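Notebook, March 10, 2025 - Clarkwood kitchen, sim collection

Back on the kitchen set after a week of fiddling with the controllers, and it's so nice to be gathering examples again! Sidra Malik drove for the morning and I took over after lunch, with Damian on the phone whenever the recorder sulked. We're calling the new batch Sakeck so it doesn't get muddled with the November one (Volar), which had the old gripper settings and ought to be kept well away from training until somebody relabels it.

Running total for Sakeck is 157 kept episodes, with 19 thrown out. Most of the thrown-out ones are mine. I keep letting go of the trigger a touch early when I'm tired, and the hand opens before the thing has been put down properly. I've marked those "early release" in the log and left the raw files where they are - Zarmeena wants to see if they're any use as bad examples.

Wrist view first. I want plenty of starts with the fingers wide open and several things close together, because the last model got very muddled by clutter. A mug on its side next to a smartwatch, with another mug and a trailing plant just behind, is the sort of muddle I mean. It's a horrid one to drive! The handle is near the left finger and you have to decide early whether you're going for that or the rim. 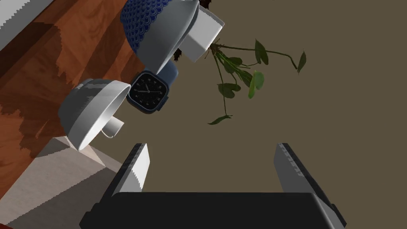

Approach angles

Sidra and I had a friendly argument over this. She likes coming in steep and straight, and her episodes are lovely and short. I wander. Junaid looked at both sets and said to keep the wandering ones so long as they don't stop dead halfway, so I've set the trimmer to cut any pause at the start and leave the rest alone. If the trimmed clips look jumpy, blame me and put it back.

Head view

The body camera tilts a lot more than I'd remembered when the robot leans, and the shelf by the window ends up as a steep slanting plank with the bowls and boxes lined up along it. I do want those views in. Zarmeena's worry is that the model learns "shelf" as a flat line across the middle and falls to bits the moment it isn't. Both arms show in this one too, the left gripper much more clearly than the right arm, so it's a fair test for the arm masks (which I still haven't rerun, sorry Damian).
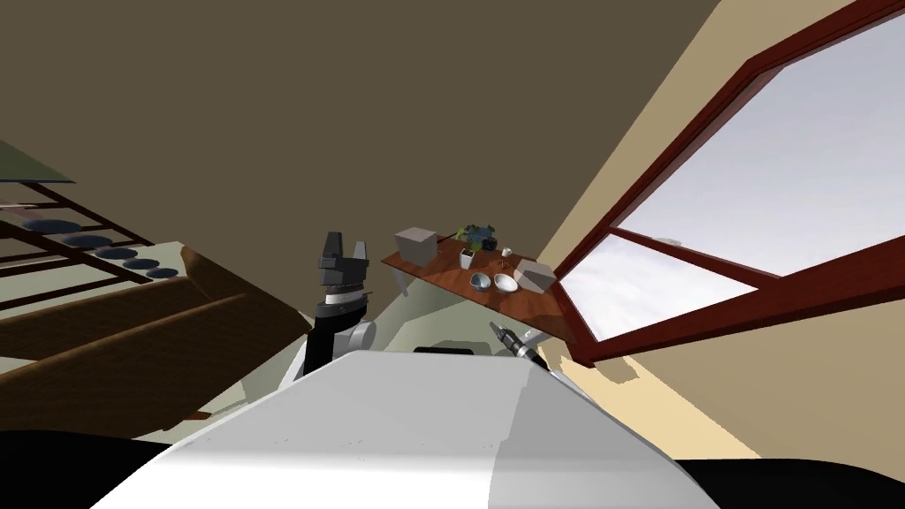 Should we straighten the tilted views before training?

Leave them as they are for now. The model will get the same tilted views when it's running, and the camera pose is saved with every step, so we can always straighten a copy later and compare the two.

Still to do: rerun the masks, rename the folder Sidra Butt couldn't find, and ask Junaid if 570 is still the target or if that was wishful thinking. I'd like 2 more sessions on clutter before we move on to drawers.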